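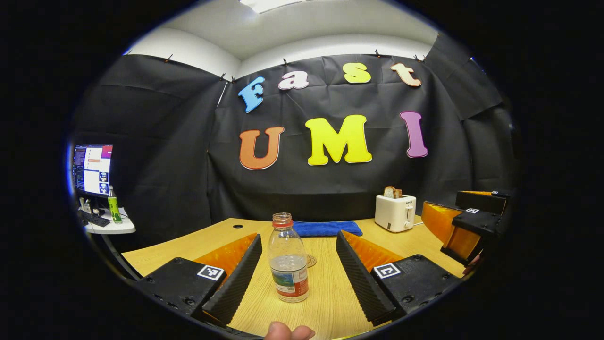

H. Başaran
Module tutor, Automation and Work

Handout 6: Notes on the Clorkolier open day, Skodville

Please read before the seminar. Those of you who missed the coach can use these notes in place of the visit, but you will still need the two Graria papers for the written task.

1. What was on show

The demonstration table had a water bottle, a blue towel and a toaster with bread in it. Behind it was a black backdrop with big coloured letters reading "Fast UMI". The tools were grippers held by people. There is a thumb at the bottom of the picture and part of a hand on the second gripper at the right. Keep both in mind when you hear the phrase "robot demonstration", which we heard a good deal in June.

The idea is simple enough. A person does a household job while holding the gripper, the movement is recorded, and a robot arm is later trained on many such recordings. So what we watched was the collecting of lessons. Whether the pupil learns anything is a separate matter, and we were given very little on it.

2. The claims

I wrote down three from the morning talk.

(a) The hosts had 1,271 recordings of kitchen jobs. I asked how many had been thrown away to reach that number and was told it would be looked up. I have not heard back.

(b) A trained arm managed 88 per cent of its attempts at picking up a bottle. On how many attempts? With the same bottle? Started from the same spot each time? The slide gave the percentage and nothing else. Treat it as you would a washing powder advert.

(c) Recording by hand is "natural". I had a go. My wrist was tired before the first job was done, and I was told to slow down twice. It may well become natural with practice, but then the practice is a cost, and it should be in the sums.

3. Looking at the table again

The bottle stands upright, clear of the towel and the toaster, in front of a black backdrop. Compare your own kitchen at 8 in the morning. A tidy table is a fair place to start and I don't blame anyone for using one. My complaint is with the talk, which went from this table to "any home" in a single sentence.

Note also the material. A stiff-looking toaster and a soft towel ask very different things of a pair of fingers. The ridged pads on the gripper may help with one and do nothing for the other. I would have liked separate results for each object and asked for them at the end. The answer was about future work.

The small black-and-white squares on the grippers are markers of the sort a camera can find easily. In the tutorial we will ask what happens to a recording when a marker is covered or badly lit.

4. What I did believe

The staff were open about how dull the work is, and one of them said that towels were the worst part of the job. That was the most useful remark of the day and it wasn't on a slide.

5. For the seminar

Bring one page, 400 words at most, on claim (b). Say what you would need to be told before you accepted the figure, and design a short test that would give it to you. Keep to objects you have at home.

The longer essay (800 words) is on who should be paid for recorded skill, and how. Use the Graria papers for this and leave the open day leaflet out of your sources. It has no references.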